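Dumska (home laundry robot)

Dumska is a two-armed cloth-handling robot I've been putting together in my spare room, and this is its entry in the Utitz shared workshop wiki. I started it last April, after a Utitz member gave me a box of leftover servos and I got hooked (you've been warned!). It's meant to fold clothes. For now it mostly picks them up, and I'm pretty chuffed with that much.

Name

Dumska was a scribble on the lid of the servo box. I never found out what it meant and I liked the sound of it.

Grippers

Each hand has two tapered fingers with a small slot near the tip. I drew them up as a remix of the Sallance finger, an open design that does the rounds at our workshop, and they're 106 mm long from housing to tip. The first set was 80 mm and kept bumping the housing into the pile — very annoying with anything bulky like a jumper. Thin sports fabric is my favourite colour-sorting practice as well as my favourite gripping practice, so there's a lot of it in my tests.

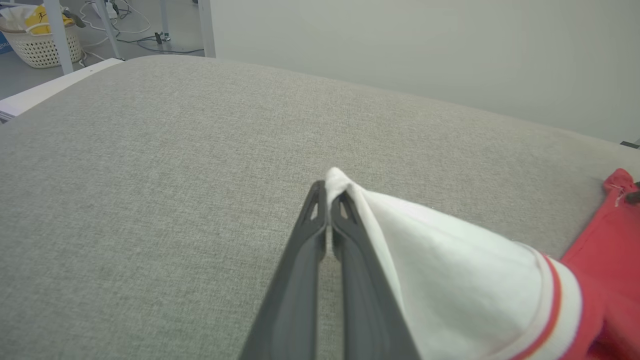 White fabric with a red-striped ribbed hem, held at the fingertips.

Work surface

I tried a bare tabletop first and hated it. The fingertips skated about and I wore through a pair in one weekend. Grey padded upholstery has been much kinder, as the tips can press in a bit while they're closing. Mine is 82 cm deep, plenty for adult shorts or a singlet, though bath towels hang over the front.

Control

The arms run on Dewulf, the little motion program a few of us at Utitz share and fiddle with. It takes about 60 seconds to start up, and I always spend that time straightening cables. There's a wrist camera for close work, plus a higher view that takes in both hands. Spreading out a bunched-up garment is still the hard bit, and I usually have one hand press down while the other waits its turn.
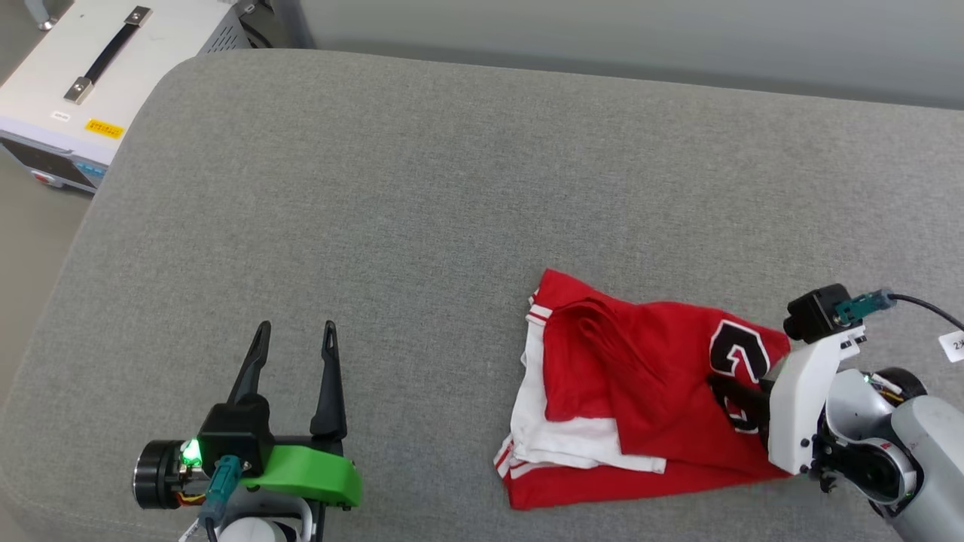 Known problems

Loose threads catch in the finger slots. Buttons are hopeless so far. Dewulf also forgets the left arm's home position if you quit while it's moving, so park both arms before you close it.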